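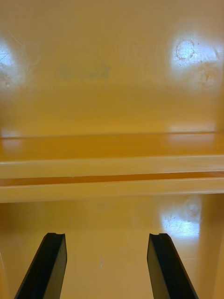
Close quarters: the gripper's two fingers over glossy yellow plastic.

I got to the Visodel open day at 11, and by lunch I still hadn't made it past the first table. Two robot arms work across it from opposite sides, sorting small electronic parts, and I could have watched them until the lights went out!

Sanaa Farouk runs the sorting project, which the team calls Prumby. She picked the parts because they're awkward. Wires bend, connectors snag, and a circuit board has a hole where you'd like something to hold. "A box is easy," she told me. "Give me a cable and I'm up all night."

The layout is simple - four bins, a steel tray in the middle, and an arm on each side. Prumby has a practice list of 240 part layouts, and Farouk adds to it whenever a visitor suggests a nasty one. 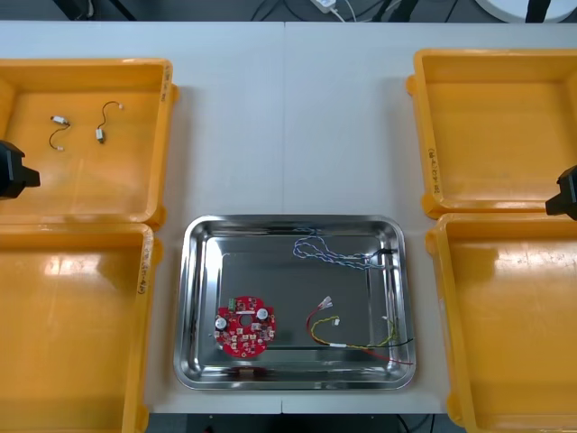
Small parts, big patience

Mahmoud Badawi writes the grasping software, and he talks about fingertips the way some people talk about guitars. He's on his 31st version of the grip settings (yes, he keeps them all) and happily showed me the notes.

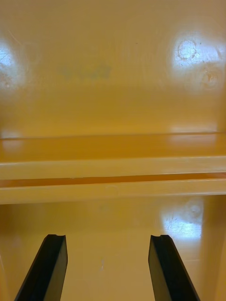

Why use two arms?
Each one can take the bins on its own side, so neither has to stretch across the table.

My favorite parts were the vibration motors, tiny silver things on thin dark wires. Badawi wants the arms to pick them up by the body and leave the wire alone.

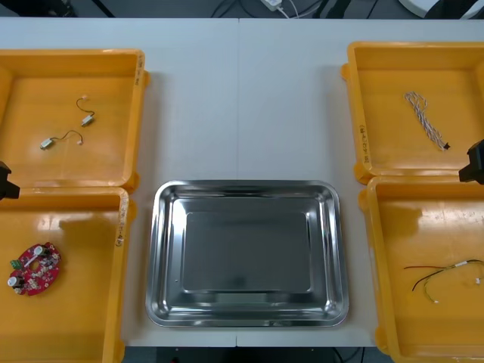
Estus Magazine | Issue 310 | Page 11

Farouk's next plan is a set of longer harnesses, and she has asked me back in March to see them tried.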